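The Harkix open day is a public demonstration of robotic small-parts handling held at the Harkix workshop in Ostow. The 2024 event took place on May 31, 2024, and drew 725 visitors. It was organized by Jyoti Bajpai and Uzma Khattak.

The main demonstration covered the gripping of metal spur gears by a two-finger gripper. Tapered fingers close on opposite sides of the gear – the teeth bear against the inner faces – and the central bore is left clear.

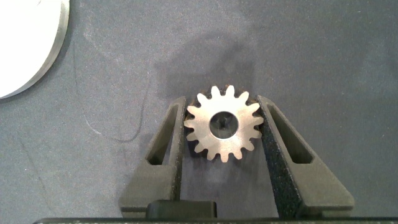

Sessions lasted 37 minutes and were run by Dinesh Sandhu, with a spoken commentary by Anju Sandhu. Grip force and finger wear were discussed at the end of each session. A shorter program, limited to two sessions and without commentary, was held for trade visitors in September.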